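Arm stops dead halfway down to the board, protective stop, no pattern I can find

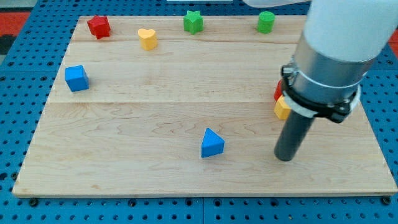 Posted by Ghazala Kazmi
Sun 7 December

Our arm throws a protective stop on the way down and I'm losing my mind a bit. Runs fine for an hour, sometimes two, then faults three times in ten minutes. Job is dead simple, a pushing job: come down with the rod, get the tip just off the wood, shove a block across to a target spot, lift, go again. Light little blocks, the blue triangle and the heart and so on, nothing that could fight back. The error says force limit exceeded, but it mostly happens with the rod still in the air, maybe a hand's width above the board. So what force?? Nothing is touching anything.

What I've done so far:

Restarted everything. Twice. Cold restart, left it off over lunch.
Swapped the tool cable for the spare.
Slowed the descent way down. Faults less, but still faults.
Checked the board with a level, it's fine.
Raised the force limit a little. Put it back after Rimantas yelled at me.

The log has 341 cycles from Friday and 5 stops. Four of those were on the way down, one was on the lift. Different target spots each time, so I dont think it's a location thing. The rod is one we got made by Tullutex, the clamp is from Costello and came with the sensor kit. Payload is set in the software, I typed it in myself back when we put the rod on. Center of mass I left at the default.

I need this running overnight by the end of the week. Can I just turn the limit up and forget about it? Fence is up, nobody's in the room at night.

Posted by Helju Org

Don't turn the limit up. Please. Overnight with no one there is exactly when you want it to stop. And a limit you raised for the night is still raised at 8 in the morning when somebody walks in with a coffee and reaches over to fix a block.

OK, the fault. You left center of mass at default, that's where I'd look first. The controller works out what force it expects to feel from the tool weight and where that weight sits. If you've got a long rod hanging off the end plus a clamp and bolts, and the software thinks it all sits right at the flange, then every time the arm speeds up or slows down it feels a load it can't explain. Reads it as a collision. That fits with it happening in the air, and it fits with slower being better.

Do this:

Take the program off, jog to a clear spot well above the board.
Run the payload wizard if yours has one (most do). It'll ask for a few different poses, make them really different, not four versions of pointing down.
Write down the numbers. If the weight comes out a lot different from what you typed, weigh the whole tool on a kitchen scale, clamp and bolts included. People forget the clamp.
Zero the force sensor with the tool hanging free. NOT resting on the wood.
Run 1000 cycles in the daytime before you even think about overnight.

The on and off part bugs me though. A wrong payload should be wrong all day long. So something might be moving as well. Check the clamp bolts. Power off and locked out, hands on the rod, try to twist it. If there's any play at all, that's your intermittent. We had one at the Dadthorpe site that held tight when cold and started to slip once the joints warmed up, took us until February to find it. Marked it with a paint pen across the clamp and the rod, next day the two halves of the line didn't meet.

Also where does your cable run? If it snags at the elbow on some paths and not others you get the same thing.

Posted by Rimantas Jõgi

I did not yell.

Posted by Inmaculada Lorente

had this, it was the sensor. sent it back, new one, fine. took forever tho

Helju is probably right but if you do all that and it still stops, log the raw force with the arm parked and not moving. Just let it sit. Ours drifted up and up over the afternoon with nothing going on. If it stays flat then forget what I said

Posted by Ghazala Kazmi

Update. Ran the wizard. Weight was off by 91 grams, which I guess is the clamp, I put in the rod only. Center of mass was way off, default was basically zero. Fixed both and zeroed it in the air.

Ran it all afternoon at the old speed and got one stop, on a long move from the back corner. So better, not gone. Twisted the rod with the power locked out and I *think* there's a tiny bit of play? Sarmīte tried and says no. Put paint on it, will look tomorrow. Cable is zip tied kind of tight near the elbow too, going to redo that before the next run.

Limit stays where it was. Parked test for the drift is running now.

Posted by Helju Org

Redo the cable and the bolts one at a time, not both at once, or you won't know which it was. And use a torque wrench on the clamp, the number's in the Costello sheet — too tight can load the sensor body and then you've got a new problem.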